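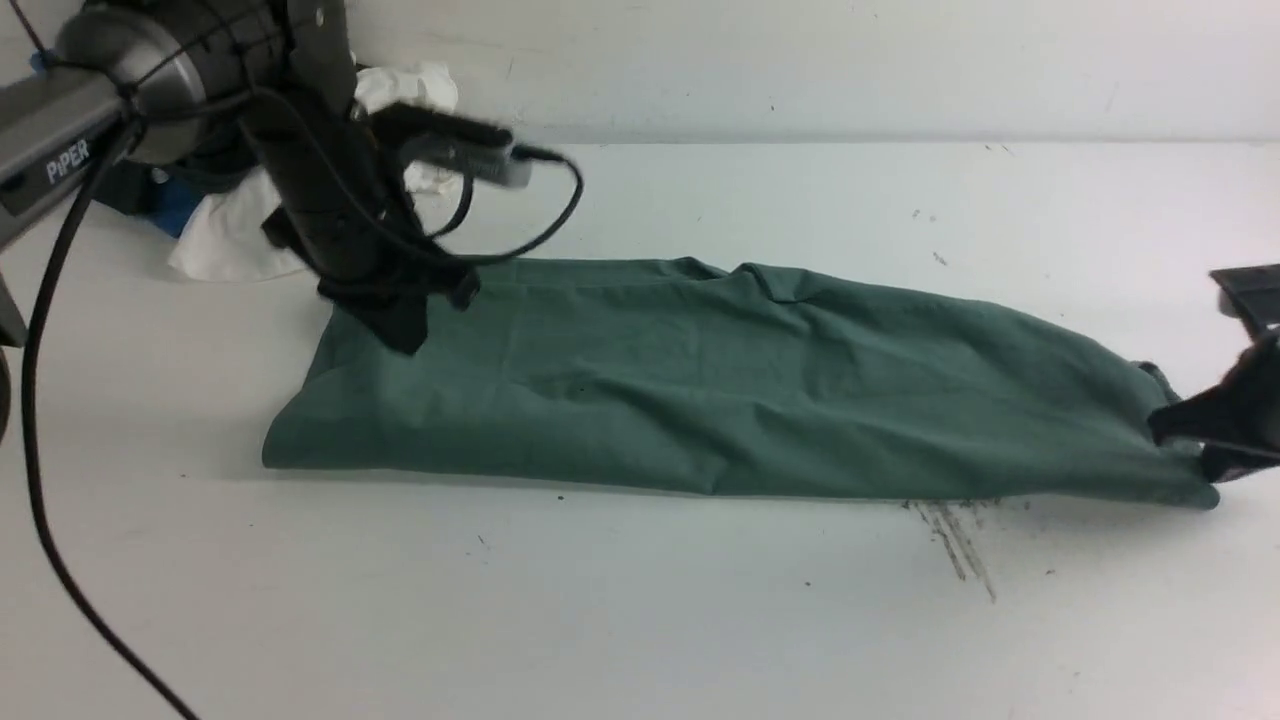
Kerubo Mwakyusa asked whether "sage" and "sea green" should be merged before release, given how often sellers use them for the same shirt. They are kept apart in this version. See Normalization.

Laizer: color words in secondhand clothing listings

Summary

Laizer is a table of color terms taken from short resale listings written in English. Each row holds one listing title, the color term as typed, a normalized form, and a broad color family. The set has 1000 rows and covers shirts, sweaters, and light jackets. Listings were collected in November from the Rurville exchange board with the permission of its operators.

Fields

title: listing title, with seller names removed
term_raw: color term exactly as typed
term_norm: lowercase form with spelling corrected
family: one of 18 broad families
garment: garment type, free text
flag: set to 1 if the annotators disagreed on family
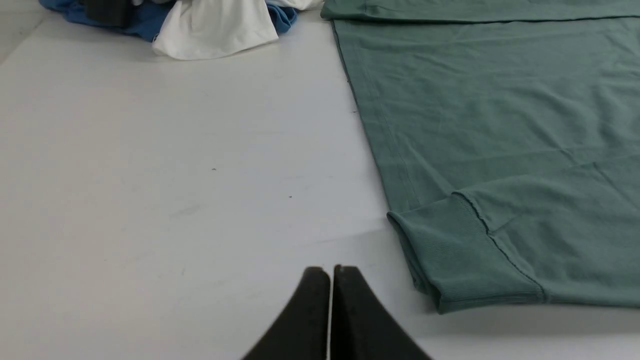 Normalization

Spelling variants are collapsed ("grey" becomes "gray"). Hyphens are replaced with a space. Compound terms such as "dusty teal" are kept whole in term_norm and assigned to the family of the head word. Terms that name a plant, food, or mineral are not mapped to a plain color. Brand color names are dropped, and the row is removed if nothing else remains.

Annotation

Each row was labeled by 2 annotators working from text only. Disagreements were settled by Godfrey Lema, and the flag was left in place. The instructions are in guide.txt. Most flagged rows involve the border between green and blue, or between gray and off-white. 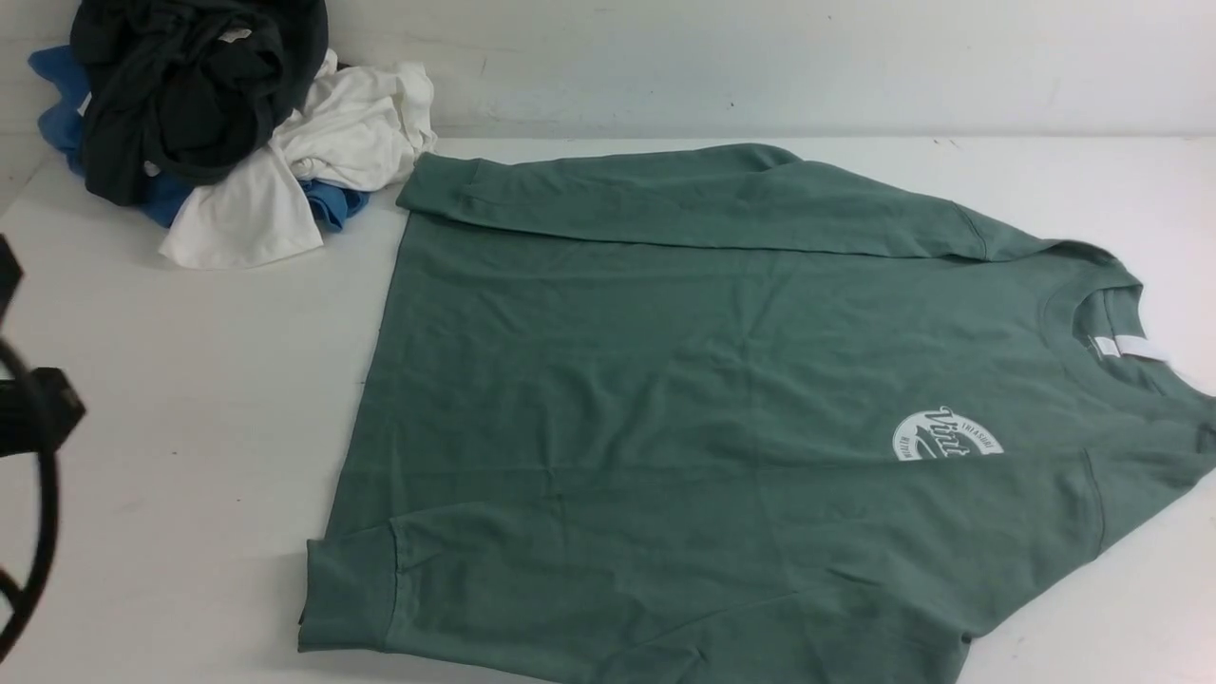 Sage green, long-sleeved crewneck.

Known problems

Families are uneven, and the smallest are too thin for training a classifier. Sellers describe color under household lighting, so a term should not be read as a measured value. Multicolor garments carry only the first term given.

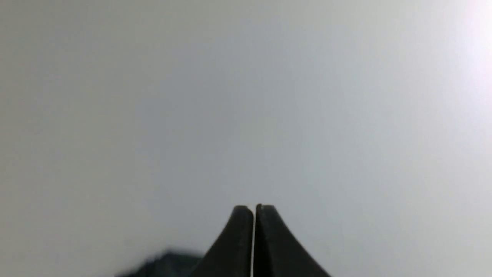 Light gray, paler toward the right.

Splits

The test split has 100 rows, drawn at random within family. The remaining rows are for training. The earlier Verkholm split files use the old row ids and will not join correctly.

Loading

Files are UTF-8, tab separated, with a header row. The Uter loader reads them without extra options. Other readers need quoting turned off, as some titles contain unmatched inch marks.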